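Repotting spill on the steel plate, how do you clean yours

fernbucket32
ok so potting bench is really just my kitchen table. Cream top, shows everything. I use a round stainless plate to catch dirt when I top up small pots and a plain spoon from the drawer as a scoop. Works fine except the plate looks grubby after every session, specks all over it, and a kind of greenish gray smudge in spots that a dry cloth just pushes around. Whats everyone using? Dont want to scratch it, it has that spun finish with the rays.
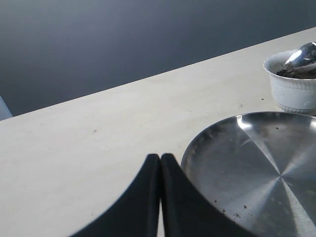

Re: Repotting spill on the steel plate

mossandgravel
dry brush first. Always. Soft paintbrush, 2 inch, push the crumbs off over the bucket. THEN damp cloth. If you go in wet you make mud and the mud gets in the lines of the finish. Go around with the grain too, not across.

tallwindowsill
Disagree w/ the brush, just tip it over the trash and rinse under the tap. Its a steel plate. It is not a violin

mossandgravel
rinsing soil down the sink is how I got a plumber bill. Perlite, bark bits, all of it sat in the trap. Never again

tallwindowsill
fair. rinse it outside then

drainhole_7
Smudges could be water marks or algae off the pots, hard to say. White vinegar on a cloth, leave it a minute, wipe, rinse, dry right away. I do it with a Jovent cloth, the thin gray ones, but an old t-shirt is the same thing. No steel wool!! seen people do that and then ask why it's dull.

fernbucket32
thx. vinegar tonight. Bigger issue might be the spoon. The bowl gets a crust, brownish and pale patches, worst right where it narrows to the neck. The rest is still like a mirror so it looks even worse
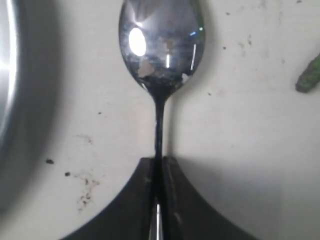
Last edited by fernbucket32 in April, 9:40 pm

rakelgrows
is that potting mix or supper, cant tell

fernbucket32
lol could be either. It went through the kitchen at some point. I'd say mix but not swearing to it

rakelgrows
then give it its own spot and never let it back in the kitchen drawer. Tie a bit of yarn on the handle. I have one plant spoon, lives in a jar w/ the labels, done. Fertilizer and oatmeal should not share a spoon

tallwindowsill
you can wash a spoon. People. Hot water, dish soap, its clean

drainhole_7
With slow release pellets in the mix I'm with Rakel. Not worth the argument, a spoon from the thrift store is pocket change.

mossandgravel
for the crust: soak it, warm water, baking soda, 32 minutes (my oven timer is stuck on that number dont ask). Then an old toothbrush into the neck. Neck is where it always hangs on. Dry it upright

zallgate_plants
Spoon is the wrong tool anyway IMO. Narrow scoop with sides, soil goes in the pot and you skip the plate altogether. We have a small one at Zallgate that folks like

tallwindowsill
here comes the ad

zallgate_plants
not an ad, any scoop will do. A cut down yogurt cup will do

fernbucket32
I like the spoon. Small pot, stems in the way, leaves hanging over the side, I need something I can sneak in at the rim. A scoop hits the leaves. It's an anthurium looking thing w/ a red flower (tag fell off, somebody tell me if thats wrong) in a little white pot with a crinkly top edge. The mix comes up high so there isnt much room to be sloppy

Also should say I park the plate right in front of the pot, as close as it goes, and lay the spoon across it between scoops. Keeps most of the dirt off the table
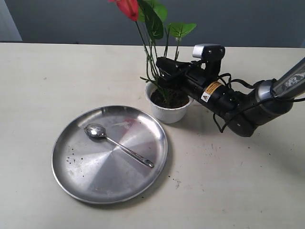

Plate, spoon, and the red one at the back. Dirt specks by the left rim.

crăciun_cactus
Plant looks like anthurium to me too, heart leaves, glossy red. Mine is the same and it hates packed soil so dont press down with the back of the spoon, just drop it in and tap the pot.

Also is there a reddish mark on the plate near the spoon? rust?

drainhole_7
might be glare or a reflection off something. Rub it and see. If it comes off on the cloth its not the plate

fernbucket32
will rub. Vinegar took care of most of the green stuff btw. Still one spot

mossandgravel
told you. brush first tho

tallwindowsill
outside tap first

rakelgrows
Newspaper under the whole setup and you can both stop

Thread viewed 597 times

Reader comments

pebbletray: Used the baking soda soak on my teaspoons, the neck needed two rounds. Toothbrush is the trick.

northsill: vinegar smell hung around my kitchen all evening, open a window

bogwort: still using a spoon from the regular drawer. sorry Rakel

Contact the moderators | © Crăciun Houseplant Board | Back to top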